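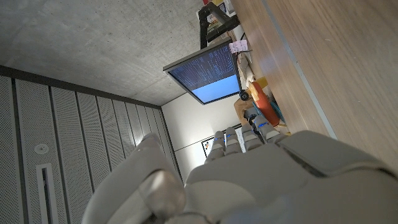

Start with the cords, a reader wrote in after my last page, because you can't wipe a table you can't get at, and everything else on it is only there because it fell into the gaps between the wires. Fair point! I'd put cords fourth on my list and crumbs first, and I've moved them up. So this is the do-over, with the cords where they belong and a few things I left out in June.

For anyone new, I'm talking about the big wooden table in our shared workroom at Sivamside (Unit 646, the one with the concrete ceiling that makes everything echo). It gets used for computer work, fixing things, lunch, more computer work, and then somebody drops a toy on it and goes home. If you have a dining table that doubles as an office you have the same table, just with a nicer ceiling.

Cords and the power strip

Unplug what you can and lay each cord out straight before you decide anything. You will find one that goes to nothing. We always do. I put that one in the orphan bag, and if it's still there when the season changes it goes to the electronics drop-off.

Keep the power strip up on the table or screwed to the underside, never on the floor where it gets mopped. I like it at the back left corner, with the long cords going off the side by the shortest way. If a cord has to go along the tabletop, run it along the back and let it have a little slack. A tight cord pulls things over, and a loopy one catches sleeves.

For bundling I've gone through zip ties, bread clips and those expensive sleeves, and I'm back to strips of hook-and-loop tape from Fiker. You can open them again, that's the whole appeal. Zip ties look tidy until you need to swap one charger, and then you're in there with scissors next to a live cord (don't).

Tablets, binders and other flat things

Flat things are the worst for clutter, and I'll die on this hill. A mug looks like a mug wherever you leave it. A tablet or a thin binder turns into a shelf the minute you set it down, and within a day it has mail on top, and a plate on the mail.

So store them on their edge. A dish rack works great, the cheap wire kind, and mine cost 50 cents at a yard sale. Put the rack near an outlet and you can charge things while they're standing in it. Leave a space between each one so they don't get too warm, and take the case off if it feels hot to you.

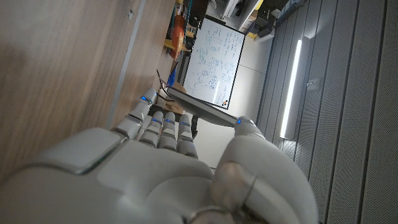 When you're wiping one down, unplug it first and use a barely damp cloth - and the cloth gets the water, never the screen. Go along the edges too. The edges are where your fingers go, so they're grubbier than the face, and people skip them every time. I do the edges with a dry cotton swab around any openings.

Pick things like this up with your thumb on one side and fingers on the other, well in from the corner. I used to carry mine by one corner with a coffee in the other hand and you can guess how that ended up.

The tabletop itself

Now the wood. Crumbs come off first with a dry cloth or a soft brush, going with the grain. Then a damp cloth with one drop of dish soap in a bowl of warm water, wrung out so hard it hardly feels wet. Then dry it right away with something else. Wood doesn't mind a wipe but it hates a puddle.

If your table has a metal strip or any kind of joint between two sections, run a wooden toothpick along it before you wipe. Otherwise you're just making soup in there. An old toothbrush is good as well, although it flicks things, so maybe don't lean over it like I do.

Water rings: mine have come out with a bit of plain white toothpaste on a soft cloth, rubbed gently and wiped off. Try it underneath first, on a spot you'll never see. Sticky tape residue comes up with a dab of cooking oil left on for a few minutes, then soapy water to get rid of the oil. For masking tape that's been down for ages, a hair dryer on low helps it let go.

And speaking of tape! My favorite trick for a shared table is a taped-off rectangle. Pick the part of the table where work happens, mark it out in pale tape, and make one rule, which is that anything inside the lines is in use and gets left alone. Everything outside is fair game for tidying. It stopped most of our arguments about "who moved my stuff," and it's a lot cheaper than buying another table.

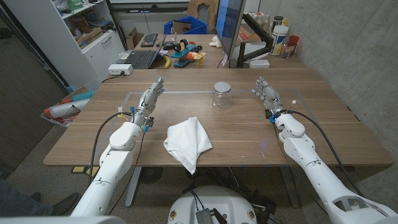
Make the rectangle smaller than you think you need. Our first one took up nearly the whole top and so of course everything was "in use." Leave yourself a strip along the back for the computer things and some bare wood at the front for your elbows.

Jars and napkins

I keep clear jars with screw lids for small stuff: screws, spare keys, the little rubber feet that fall off of everything. Clear is the point, you can see what's in it. Wash a food jar in hot soapy water and let it dry upside down with the lid off, overnight if you can stand it. Lid still smells like pickles? Baking soda paste, half an hour, rinse, and leave it on a sunny windowsill. I also like to have one empty jar waiting on the table while I'm tidying, and all the mystery bits go in it as I find them.

Cloth napkins are a recent thing for us. I was using up paper towels like crazy, so I bought a stack of plain white cotton ones (Makix, nothing fancy) and they do lunch, spills and dusty keyboards, though please not the same napkin in that order. Give one a good shake and fold it when you're done with it. A balled-up damp cloth goes sour fast. White ones can take a hot wash, and I've quit ironing them entirely.

Food and toys

Fruit lives in a bowl, away from the laptop. A banana is fine on a desk right up until somebody puts a book on it. Toys get their own small basket at the end of the table, and wiping the wheels with that same wrung-out cloth saves you from gray tracks on the wood.

The shelf by the wall

Bottles and tubs on the shelf should go tall at the back and short at the front, labels facing out. Cleaning stuff stays in the container it came in and gets kept apart from anything you'd drink out of. If a cup has wandered over there, take it back to the sink before it gets mistaken for a measuring cup. I wipe the shelf when a bottle runs out, seeing as there's a gap anyway.

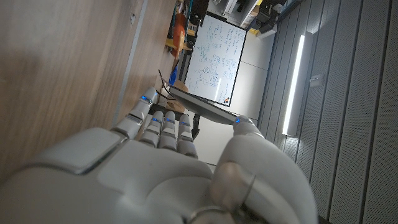

My end-of-day routine

I do this at 6, with my coat already on, or else I get sucked into sorting a drawer.

Lunch things to the sink, napkins in the wash bag.
Flat things back in the rack, on their edge, plugged in if they need it.
Mouse and keyboard pushed to the back.
Loose bits in the jar, lid on.
Dry cloth over the wood, 30 seconds, no soap.
Snap a photo of the whiteboard if there's anything on it you need, and then leave the board alone until you've asked.

Whiteboards deserve a page to themselves and I'm working on one. If you have a way of getting old marker off that doesn't involve hairspray, write in, the can I've been using is almost empty and the smell gives me a headache.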